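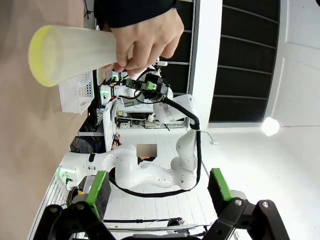

A frosted white plastic bottle, held by the narrow end.

I've been buying packaging for small sauce makers for years, and the question I get most is still about pouches. Everybody wants one with a spout! They look great on a shelf, they ship flat, and a pallet of them weighs next to nothing (my back says thank you).

So in August I drove out to Solemgate to see Kavinda Uddin, who runs the filling line at Motaung. He let me stand by the sealer for a whole Thursday morning – earplugs in, hairnet on – while 2740 pouches of mango relish went by. The seal is where it all goes wrong, he told me. A speck of relish in the seam and you've got a slow leak that shows up in somebody's pantry.

His fix was a longer neck on the filling nozzle and a film from Calar that seals at a lower heat. It costs more, and he grumbled about that over lunch, but he threw out 40 pouches that week where he used to lose more than 700.

Would I switch a tiny brand over? Maybe, if you can stand the minimum order. Ask for samples first, fill them with your own product, and leave them upside down on newspaper for a couple of weeks.

Comments (2)

Talha Naqvi
We did the newspaper test with chili oil. Ruined the newspaper, and we went back to glass.

Kasun Begum
What size spout was he running?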